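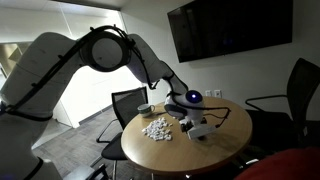 Equipment planning for small robot cells

Equipment planning for a small robot cell is the process of deciding what to buy, what to leave out and how to spread the cost before a single-arm station is ordered. The term covers cells in laboratories, teaching rooms and light workshops, where the arm shares a room with ordinary furniture. Planning for fenced industrial lines follows other rules and is treated separately.

Scope of the budget

A cell budget is normally split into the arm, the end effector, the mounting, the computer and software, and the room. The arm is the largest single line but seldom the whole of it. In the Marnberg worksheet, a planning form first issued in April and revised on August 8, 2025, the arm and its controller are entered as one item, and all cabling outside the arm is entered under mounting. Cable clips, sleeves and spare connectors are low in price but are often left off the first order, which then delays setup.

The worksheet scores a proposal on 94 line items. Proposals with more than 2 unpriced items are returned to the applicant.

Selecting the arm

Reach and payload are fixed first. Reach is measured from the base axis to the farthest point of the work surface, with the gripper pointing down. Length lost to the wrist and gripper has to be included, as an arm that reaches the far edge of a table with its flange may not do so in a usable pose. Payload is given at the flange, so the weight of the gripper and any sensor is subtracted before the weight of the part is considered.

Lesego Van der Merwe, who compiled the worksheet, separates "rated" from "working" payload and recommends that buyers plan to 60 percent of the rated figure. The margin is meant for later changes of tool - a heavier gripper, an added camera - and does not replace the maker's own limits.

End effectors

Two-finger grippers are the usual first purchase. Items that deform, vary in shape or lie in a heap may need different fingertips from those used for rigid parts. Fingertips are treated as consumables and budgeted yearly. The Firley method asks for a trial with the buyer's own objects before the gripper is ordered; the Dadeo method allows the order to go ahead if the supplier accepts returns.

Room and running costs

Room costs include power outlets, floor loading, network points and clear space around the arm. Furniture is counted only if it must be replaced. Chairs and tables inside the reach envelope are marked on the floor plan.

Running costs are service, spare parts, software renewals and staff hours. The Oyelaran schedule, used for shared cells, charges these to users by the hour and assumes 585 booked hours a year. Where bookings fall short, the balance is carried by the host department.

See also: Risk assessment for shared workspaces; Gripper selection; Leasing of automation equipment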